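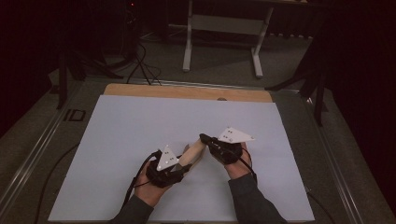
Tistton hand trackers in use on a two-handed task, with a marker plate on each glove.

Product notes: Tistton hand trackers, second release

Tistton began shipping the second release of its hand tracking set on 4/6/23. The set is sold to labs and integrators that record manual work for robot training. We have had a pair on loan from the distributor, Clevance, and used them for bench tasks in which both hands stay on the same part.

Each unit straps across the back of the hand and the palm. A white triangular plate on top carries the dark dots that the camera software reads for position and orientation. Finger data comes from the unit itself, over a cable. The fingers and the plate are therefore separate data streams, and the recorder has to line them up. Lavoie, the recording package supplied with the set, does this at the start of each session with a short clap routine. It held sync through all of our sessions except one, when a connector had worked loose.

Fit is better than on the first release. The palm strap is narrower and can be tightened with the other hand already gloved. Operators with small hands still reported some shift of the plate when gripping hard, and a shifted plate means a new calibration. Calibration takes 100 seconds for the pair and cannot be done one hand at a time.

Cables remain the weak point. Run them back along the forearm and leave slack at the wrist. A cable pulled tight tugs on the glove when the wrist rolls, and the error shows up in the log as a slow drift — easy to miss until playback.

Tracking was steady as long as both plates faced a camera. Turning a part end over end can hide one plate behind the other hand. Lavoie marks these gaps and will fill short ones if asked. We left filling off and rejected the takes. Out of 241 takes recorded, most of the rejects came from hidden plates, and a third camera placed lower down cut the number sharply.

Export to the Hustunow arm controller works without conversion. Other controllers need the plain text export, which drops the gap marks. Tistton says a fix is planned for July.

The set includes two hand units, cables, spare straps and a license for Lavoie on one machine. Cameras and stands are not included. Replacement plates are sold in pairs only, matched at the factory, so a single cracked plate means buying both.

Loan sets can be requested from Clevance by current service customers. The loan period is two weeks. Return the straps with the units, including any that have been cut to length.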